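October
By Laurinda Carvalho

Why does wood have lines in it?

Look at a wooden door, a chopping board or a pencil. If it has not been painted, you will see lines. Some are straight. Some are wavy, and some curl round a dark spot like water going round a stone. The lines are called the grain, and they come from the way the tree grew.

How a tree gets fatter

A tree grows in two ways. It gets taller from the tips of its branches, and it gets fatter all the way round its trunk. The second kind of growing is the one that makes the lines.

Just under the bark is a very thin layer that you would need a microscope to see properly. It is called the cambium (say "KAM-bee-um"). The cambium makes new bark on its outer side and new wood on its inner side. Each year it adds another coat of wood to the trunk, a bit like putting a jumper on over the jumper you are already wearing.

This means the oldest wood is in the middle and the newest wood is just beneath the bark. It also means that a nail hammered into a trunk will never move up the tree. It stays at the same height, and the tree slowly grows round it until the nail is hidden inside. People who saw up old trees have to look out for this.

Light wood and dark wood

In countries with warm summers and cold winters, a tree does not grow at the same speed all year. In spring there is plenty of water and the days are getting longer, so the tree grows quickly. The wood it makes then is often pale. Later in the summer it slows down and makes wood that is darker and harder. In winter it stops.

One pale band and one dark band make one year. When a tree is cut down you can see the bands on the stump as rings, and you can usually tell how old the tree was by counting the dark ones from the middle to the edge.

A wide ring normally means a good year for growing. A narrow ring can mean there was not enough rain, or that insects ate the leaves, or that a bigger tree next door was taking the light. In some hot, wet parts of the world the weather stays much the same from month to month, and trees there may have rings that are very faint, or none you can see.

What the wood is made of

Wood is made of tiny tubes and threads, packed tightly together. Most of them run up and down the trunk. When the tree was alive, some of them carried water from the roots to the leaves. Imagine a fistful of drinking straws held upright and you will have the right idea, although the real ones are far thinner.

You can feel which way they run. Wood splits easily along the tubes and is very hard to snap across them. A person chopping firewood stands the log on its end and hits the top, so that the axe goes down between the threads. If you hit the same log on its side, the axe would probably just stick.

From rings to stripes

So a stump has rings, but a plank has stripes. How can they both be the same thing?

Try it with a Swiss roll. Slice it the usual way and you see a round pattern. Now take a piece and cut it from end to end. The jam shows up as long lines. You have cut through the same layers in a different direction. (Ask a grown-up before using a knife, and ask before using the cake.)

A sawmill does this with a trunk. Horácio Gouveia works at the sawmill in Parncombe, where the trunks are mostly oak, ash and larch. He turns each one over before it goes near the saw and looks for cracks and bumps. Where the saw passes close to the middle of the trunk, the plank has narrow, straight stripes. Where it passes nearer the outside, the lines spread into tall pointed shapes, like arches or flames. Both kinds can come out of one tree.

What is a knot?

A knot is the place where a branch joined the trunk. The inside end of the branch was buried as the trunk grew fatter, and the saw has cut through it. The branch has rings of its own, so a knot often looks like a small round target. The lines of the trunk bend to get past it.

If the branch was alive, its wood is joined firmly to the wood about it. If the branch had already died, the trunk simply grew round it, and the knot may be loose. Sometimes it drops out and leaves a hole.

Waiting for wood to dry

Freshly cut wood is full of water. It is heavy, and it shrinks as it dries. If you made a chair out of it straight away, the joints could come loose and the seat might crack.

At Parncombe the planks are stacked in a long open-sided shed with thin sticks between the layers, so that air can blow through. There were 1,232 planks in the shed at the start of this autumn, and 792 of them were oak. Oak is slow to dry. The mill leaves a thick plank for two years or more before selling it.

Even dry wood goes on moving a little. It takes in water from damp air and swells, then shrinks again when the air is dry. It moves much more across the grain than along it. This is why an old wooden door can stick in wet weather and open easily in July.

Making something wide

Most trees are not as wide as a table, so how do you make a table top? The usual answer is to join narrower planks side by side.

Gobnait Ní Bhriain makes furniture in the workshop next to the mill. She lays her planks out on the floor first and swaps them about until she likes the pattern. Then she planes the edges flat, spreads glue on them and squeezes them together with clamps overnight. The line where two planks meet is called a seam. On some tables you have to hunt for the seams, and on others they are easy to see, along with the grain.
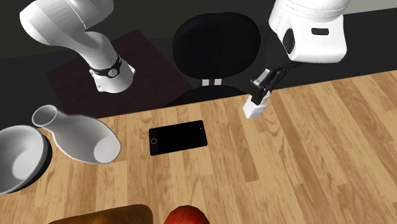 Things to try

Make a rubbing. Put thin paper over a piece of rough, unpainted wood and rub gently with the side of a wax crayon. The harder bands stick up slightly, so they should come out darker on the paper.

Find a stump. Count the rings and see which one was made in the year you were born. You will need to know when the tree was cut down.

Look for a fake. Some shelves and floors have a picture of wood printed on them. Search for two places where the pattern is exactly the same. Real grain doesn't repeat like that. Check the end as well – on solid wood you will find parts of the rings there.

Words to know

Cambium: the thin layer under the bark where new wood is made.
Grain: the direction and pattern of the threads in wood.
Knot: the part of a branch that is buried in the trunk.
Seam: the line where two pieces are joined.

Contact us | © Quintela Young Readers | Back to top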